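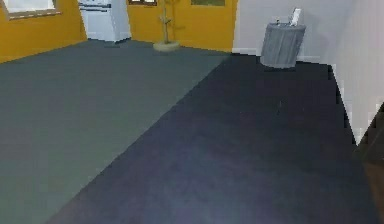
Vue de synthèse : mur jaune moutarde, sol gris, beaucoup de place.

Vider son salon, mode d'emploi pour gens encombrés

Le printemps est la saison où l'on décide que l'on possède trop de choses. L'hiver, on les trouvait douillettes. En mars, avec la lumière rasante du matin, on découvre qu'elles sont surtout poussiéreuses, et que la troisième table basse, celle qui servait à poser les revues que l'on ne lit pas, n'a jamais été une bonne idée.

Dans notre dernier numéro, nous vous demandions ce qui vous empêchait de désencombrer votre pièce principale. Nous attendions une poignée de réponses, il en est arrivé quelque 200. Merci. Certaines faisaient trois pages, ce qui est beaucoup pour des gens qui déclarent aimer le dépouillement.

L'obstacle le plus souvent cité s'appelle « au cas où ». Au cas où les cousins viendraient dormir tous ensemble. Au cas où la mode du rotin reviendrait (elle est revenue, puis repartie, et la chaise est toujours dans l'angle, avec un manteau dessus). Une lectrice conserve depuis deux déménagements un meuble conçu pour un téléviseur à tube. Elle y range des chargeurs. Elle ne sait plus à quels appareils ils correspondent, mais elle les a triés par longueur.

Vient ensuite le cadeau. Personne n'ose se séparer d'un vase offert, même laid, même ébréché, même offert par quelqu'un avec qui l'on est fâché depuis l'enterrement de la grand-tante. Le vase, dans les familles, obéit à un droit coutumier que les juristes devraient étudier. Nous suggérons la solution appliquée par plusieurs d'entre vous : le placard d'abord, la cave un an plus tard, puis le vide-grenier d'une commune où l'on ne connaît personne.

Et puis il y a la peur du vide, la vraie. Une pièce dégagée résonne. On y entend le voisin, le réfrigérateur, et parfois ses propres pensées, que la commode absorbait très bien. Un lecteur raconte avoir sorti tous ses meubles pour repeindre, s'être assis par terre avec un sandwich, avoir trouvé cela magnifique et avoir tout remis en place le lendemain. Il a tout de même gardé l'habitude du sandwich.

Si vous voulez tenter l'expérience, quelques conseils glanés dans votre courrier.

Commencez par le sol. Tout ce qui y est posé sans être un meuble ni un tapis doit trouver une autre adresse. Les piles de livres « décoratives » sont des piles de livres. Le panier à plaids contient, dans la plupart des foyers, un seul plaid et le câble d'une imprimante.

N'achetez pas de boîtes. Le rayon rangement est le plus court chemin vers l'encombrement, et l'on se retrouve avec les mêmes affaires, plus 20 boîtes. Nous avons nous-mêmes au bureau une collection de casiers Flurora, très jolis, entièrement remplis d'élastiques.

Attendez avant de repeindre. Un mur nu donne des idées, souvent jaunes. Accrochez un grand carton de la couleur choisie, vivez avec une semaine, regardez-le le soir sous l'ampoule que vous avez réellement et non sous celle que vous comptez acheter. Si vous l'aimez encore un dimanche de pluie, foncez.

Mesurez le canapé. Puis mesurez la porte. Puis la cage d'escalier. Nous n'en dirons pas davantage par égard pour l'abonné qui possède désormais un canapé trois places dans un garage.

Côté agenda, la bourse aux meubles de Gape reprend ses quartiers dans l'ancienne halle. L'an dernier, 600 objets y avaient changé de propriétaire, et nous soupçonnons une bonne part d'entre eux de revenir cette année, vendus par leurs nouveaux maîtres. Dépôt le matin, vente l'après-midi, reprise des invendus avant la fermeture, sans négociation possible. L'atelier Weltari tiendra un coin réparation : apportez la chaise qui boite, pas l'armoire de famille.

Pour le prochain numéro, nous cherchons vos histoires de meubles hérités. Nous aimerions savoir lequel vous avez accepté par politesse, où il se trouve à présent et ce qu'il contient. Les photos sont bienvenues, les buffets eux-mêmes beaucoup moins, notre local de la rue d'Ulham étant plein jusqu'à la fenêtre. Les réponses peuvent être envoyées en retour de cette lettre, anonymes si le donateur est encore à table avec vous à Noël.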